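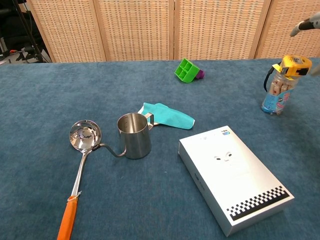 # Chapter 7: Splitting Up a Room

My first paid job was a long, skinny front room in Camum, above a shop, with one window at the street end. The couple who rented it wanted to eat, sleep and run a small sewing business in there, and they wanted me to make it feel like three rooms. I was fresh out of college and very keen, so I drew them two walls. Proper ones, with studs and plaster and a door in each. They looked at my drawing for a while and then asked, very politely, where the daylight was going to come from.

I had put two solid walls between the only window and everybody who needed it. I still have that drawing. I get it out every year when we reach this part of the course, and I've stopped being embarrassed by it (mostly).

So far in the book we've treated the room as a given. You measured it in Chapter 2, you worked out how people walk through it in Chapter 4, and in the last chapter you lit it. Now we get to cut it up. You'll be surprised how often a client who says "I need more space" has enough space already and needs a better edge between one part of it and the next.

## What are you trying to stop?

Before you pick up a pencil, write down what the divider has to block. I mean write it on the page, next to the plan. Sight? Sound? Draughts? Cooking smells? People cutting through? A toddler? They're very different problems, and hardly anything you can buy deals with all of them.

Sight is the easy one. Almost anything taller than a seated person's eyes will do it if they're sitting down, and a hanging sheet will do it if they aren't. Sound is miserable. Sound goes over the top, under the bottom and around both ends, and it bounces off the ceiling on its way. I've had clients in Brurnance spend a fortune on thick curtains to keep the television out of the study corner, and then ring me to say they could still follow the plot. Curtains take the sharpness off a noisy room, and that's well worth having, but please don't promise anyone quiet.

Then there's the blocking you didn't mean to do. My Camum walls are the obvious case. Think about heaters and air conditioners too, and the light switch that ends up on the wrong side, and the power point you've just buried behind a bookcase.

## Fixed, heavy, light

I sort dividers by how hard they are to change your mind about.

**Fixed** means built in: stud walls, half walls, glazed partitions. You'll need to know what the building rules say, and if you're in a rental you'll need the owner's permission in writing.

**Heavy** means furniture doing a second job. Bookcases, wardrobes, the back of a sofa, a bank of filing cabinets. I love a bookcase that opens both ways, but it has to be anchored, and you have to be fussy about what the back looks like from the other side.

**Light** means anything one person can move without help, like curtains on a track, blinds, folding screens and big plants on castors. Light dividers are where most of you will start, and I'd happily spend the whole term on them.

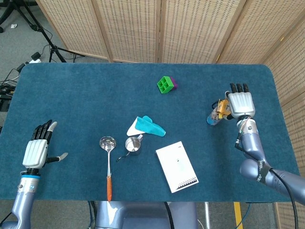 Folding screens are older than any of the other light dividers in this chapter except perhaps the hung cloth, and the way they work hasn't changed much. A single flat panel falls over. Hinge it to a second one, set the pair at an angle, and it stands by itself. Every panel you add gives you more length and another chance to turn a corner, though it's also one more to carry up the stairs. Look at the screen behind the table in the photo, with its five woven panels in wooden frames. The panels are beige and quite plain, dotted with rows of small dark perforations, and I'd call that a good choice for a backdrop, as the eye gets texture without a busy pattern to follow. A woven panel is also forgiving in a way a painted one isn't. Scuffs hardly show, and the same screen can go behind a desk one month and a bed the next.

Now for the catch. A screen only stands up if it's folded a bit, so it never covers the full width you paid for. Students forget this every single time. They add up the panels, find the total matches the gap on the plan, and draw a dead straight line across the room. Draw the zigzag! Then measure the zigzag, end to end, and see how much gap is left over. You'll also find it needs some depth, and that depth comes out of somebody's walkway.

## The Gounder hall

We'll come back to one project all the way through the chapter, so you may as well meet it now. The Gounder hall is a single big room that was used as a homework club in the afternoons and a dance class in the evenings. The club had 36 children on its list, and the brief asked for up to 5 separate areas that could be cleared away before the dancers arrived. There was one small cupboard for storage. The budget was, let's say, character building.

I won't give you my answer yet. Have a go first, using the plan at the back of the book, and keep your sketch so you can argue with it later. If you did the Trurnine library exercise in Chapter 4, get that out as well. The circulation problem is nearly the same, only with more schoolbags.

## Before you read on

- Find a room you use often and sketch its plan, with windows, doors, switches and power points marked.
- Draw one light divider across it, with the folds or the track shown properly.
- Sit on each side at midday and again after dark, and note what you can see and hear.
- List anything your divider blocks that you hadn't planned to block.

Bring the sketch to the next session, smudges and all. We start with curtains, and with the question of what you're going to hang them from.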